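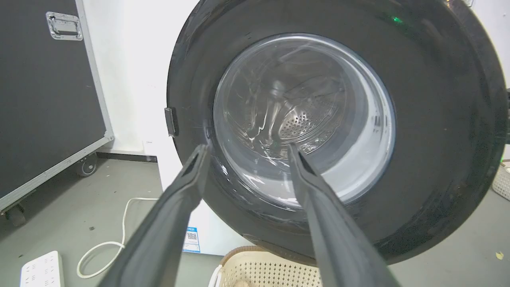 Workshop notebook, Jan 29, 2026

Felt trials for the Kekthorpe slippers

Picked up again on the wool from Clunar, which I have been putting off since November, partly out of laziness and partly because the dye shelf needed sorting first (it still does, sorry everyone). I cut 3 swatches, weighed them together at 694 grams, and wrote the starting size on each one in cotton thread so we don't get muddled the way we did with the gray batch.

The Clunar fleece is lovely stuff to card, soft and a bit springy, and it takes its time felting. I'd sooner have that than the Belkadi, which grabs all at once and leaves you with a hat for a doll.
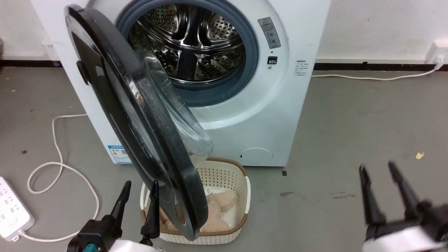 The soap matters more than I used to think, too. I went back to plain olive flakes, a small spoonful dissolved in a jar, and the surface came up much smoother than with the liquid we bought last time. Shrinkage on the first swatch was nearly 70 percent of what I'd hoped for, so it wants another go, maybe with a couple of old towels in for company.

Still to do: block the second swatch over the larger last, and ask Solard if they can send more of the cream before we promise anybody a pair.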